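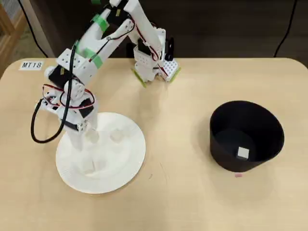
**Ticket 639**
**Opened:** March 9, 2020
**Reported by:** Lacey Sugden
**Category:** Furniture / work surfaces
**Item:** Stockdale table, light beige wood top
**Related items:** Nitton bin (black, round), white cubes
**Priority:** Low
**Status:** Closed, with one follow-up

### Problem as reported

Gray arc-shaped mark on the table top at the right-hand side, where the black bin normally stands. The mark is under the bin and can only be seen when the bin is lifted. Some of the white cubes have also picked up gray smudges on one or two faces. Reporter asks whether the table finish is failing and whether the top needs to be replaced.

Bin in its usual position, one cube inside.

### Entry 1

Asked reporter for the following:

- Does the mark catch a fingernail?
- Does it come off on a white cloth?
- Has the table been oiled or waxed since November?

Reply: no catch. Cloth comes away gray after firm rubbing. Table was waiting in storage in November and was not treated afterward as far as she knows.

The mark sits on top of the finish. A failed finish would normally feel rough or raised. Replacement request put on hold.

### Entry 2

Went to look at the table. Lifted the bin and turned it over. The bottom rim has a thin gray film on one side, same color as the mark. Wiped the rim with a damp white cloth, film transferred to the cloth. Set the bin back on the table and slid it a hand's width. New faint line in the top.

Mark is coming from the bin rim. It is made when the bin is dragged, so the curve of the mark matches the curve of the rim.

Checked the inside of the bin. Wiped the floor and the wall separately. The wall left nothing on the cloth. The floor left a slight gray smear, less than the rim. This would account for the cubes, which land on the floor of the bin and sit there.

Tiny pink bit on the table just below the front edge of the bin, visible in the attached picture, could be paper or plastic. Checked because reporter asked if it was part of the finish. There is no pink anywhere in the table or the bin. Not related. Removed.

### Entry 3

Cleaning test on the table, smallest area first, at the end of the mark nearest the edge.

| Method | Result |
|---|---|
| Dry cloth | No change |
| Damp cloth, plain water | Slightly lighter |
| Damp cloth, drop of dish soap | Mostly gone |
| Soft white eraser, light pressure | Gone, small dull patch |

Used dish soap on the rest of the mark, then plain water, then dried. Did not continue with the eraser. The dull patch from the eraser test is smaller than a fingertip and shows only in low light from the side.

Do not use scouring powder or the rough side of a sponge on this top.

### Entry 4

Cleaned the bin inside and out with dish soap. First rinse came out gray, second rinse clear. Left upside down on a towel overnight.

Cubes washed in the same soap. Smudges came off the flat faces. A little gray remains along the edges of the worst ones. Reporter says this is acceptable but wants those kept at the back of the box.

She also noted that clean cubes are easy to lose against anything white and easy to find in the bin, and she does not want a lighter bin as a substitute. Noted. The black bin stays.

### Entry 5

Repeated the slide test with the washed bin. Very faint line, wiped off with a dry cloth. Fitted a ring of felt to the bottom rim and slid it again. No line.

Dimidero supply list shows felt rings under item 553. One pack requested for the remaining bins.

### Resolution

Table finish is sound. No replacement. Bin rim cleaned and felted. Lift the bin to move it until the other bins have felt too.

**Follow-up:** rub the dull patch with a little paste wax and check it under side light. Plelteck paste wax is in the cupboard by the sink, tin already open. Assigned to L. Sugden at her request.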